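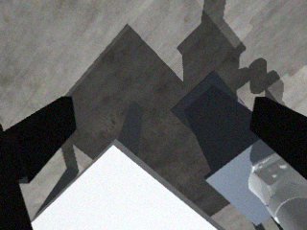 Kevus Support replied that the offset between the model and the bench could not be diagnosed until the wrist camera and base frames had been checked separately.

Ticket: arm stops short of target in simulation
Product: Lubis motion controller
Site: Vinddale shared workshop
Opened: 17 Aug 2020
Status: Open

The requester reports that the simulated arm halts 15 mm before the commanded position. The fault appeared after the workshop scene was rebuilt in Himow. Speed had been limited to 30 percent.

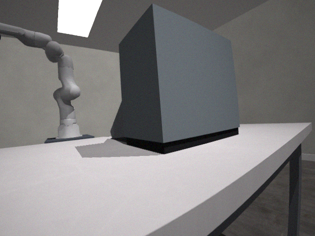 The base frames were then compared with the values saved in May. One had been entered from the floor and the other from the tabletop. Both were re-entered from the floor, and 400 moves were queued overnight.

Result: the error remains on reaches longer than 80 cm. Shorter reaches are within tolerance.

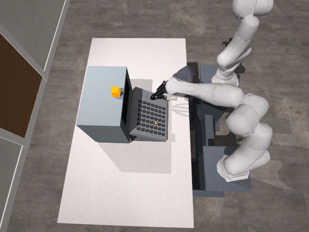
The requester is asked to supply the joint limit file and the controller log for one long reach. No changes should be made to the table height until both files have been reviewed.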